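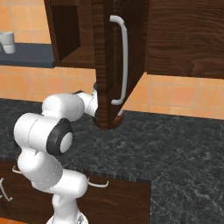
Dark wood cabinet door, open

I have been slamming cabinet doors my entire adult life and I didn't know it bothered me until I stayed at my cousin's place in May and her kitchen was so QUIET. You give the door a little shove and walk away, and it closes itself like a polite butler. I came home and my own doors went bang, bang, bang all through breakfast and by Sunday I had a Tellton soft-close hinge set in my cart.

So, the Tellton set. It's $19 for the small box, which does two doors, and I bought one to try before committing to the whole kitchen. You get four hinges, a bag of screws, a folded instruction sheet and a cardboard template for marking the holes. I've now been living with them for 30 days on the two doors I open most (coffee mugs and the cupboard where the cereal lives), and then I caved and bought enough for the rest, so I have opinions!

First, check what kind of hinges you already have. I can't stress this enough. Mine are the hidden kind, with the round cup that sits in a hole in the back of the door, and the Tellton ones are made for that same hole. If yours are the old-fashioned sort you can see from the outside, you're going to be drilling, and I am not the person to talk to about drilling. Also check whether your door covers the edge of the cabinet fully or only halfway. There are different hinges for each and the boxes look identical apart from a tiny line of print on the short end. Guess who went back to the store.

Once I had the right ones, the first door took me most of an evening. I took the door off and laid it on a towel on the table, popped the old hinges out, and found a ring of ancient grease and crumbs underneath that I will not describe further. The new cups dropped right in. The screws that come with the set are a bit soft, and I chewed up the head of one by going at it with a drill, so I'd use a plain screwdriver for the last few turns. One of my old screw holes was stripped too. My neighbor Byung-chul Woo told me to pack it with toothpicks and wood glue, snap them off flush and wait overnight, and it's held beautifully.

The second door took me as long as it takes to drink a cup of tea. It's really just the first one that hurts.

Then there's the adjusting. Each hinge has three little screws, one for side to side, one for in and out and one for up and down, and the instruction sheet shows all of this in a drawing the size of a postage stamp. I turned the wrong one for ages. My advice is to do a quarter turn, close the door, stand back, look, and only then do another quarter turn. I had the mug door rubbing on its neighbor along the bottom corner and I ended up sanding a hair off the edge with 400 grit paper, and then discovered that the side-to-side screw would have fixed it. Oh well. It's a very smooth corner now.

Do they work? Yes! I love them. The door swings normally until it's nearly shut and then it slows right down and sort of sighs into place. My husband slammed the cereal cupboard on purpose, twice, and it just ignored him. There's a small switch on each hinge that turns the damper off, which I thought was silly until I did a narrow door over the stove. With both dampers on, that one was so light it would stop and hang there a few inches open, thinking about it. I switched one off and now it closes fine.

Things I don't love: the cold makes them sluggish. My laundry room isn't heated and the door in there takes its sweet time in the mornings. The little cover caps that hide the screws fall off if you look at them wrong, and I've already vacuumed one up. And the cardboard template got soggy after I set it down next to the sink (my fault, but still — it could be plastic).

I did look at the Prothero stick-on dampers before buying these. Those are the small piston things you fix inside the cabinet frame, and you keep your old hinges. I put a pair on the bathroom cabinet and they do the job, but you can see them every time you open the door and one has come unstuck already. For renters they're probably the smarter buy. If the kitchen is yours and you plan to stay in it, get the hinges.

I'd give the Tellton set a solid 9 out of 10, with the missing point going to the caps. The drawers are still slamming, so I suppose that's what I'm doing next weekend.

Comments

Mal-soon Chae
How are they with heavy doors? Mine are solid oak with a glass panel and I'm afraid they'd just droop.

Oisín Egan
I had droop on my pantry door with these. Added a third hinge in the middle and it's been fine. You do need to drill a new cup hole for it though.

Byung-chul Kwon
Seconding the quarter turn thing. Also put a bit of painter's tape over the caps until you're done adjusting or you'll lose all of them.

Mal-soon Chae
Thanks Oisín, I'll measure tonight and see if there's room for a third.

Sang-wook Maeng
Does the off switch click? Mine moves but I can't feel if it's doing anything.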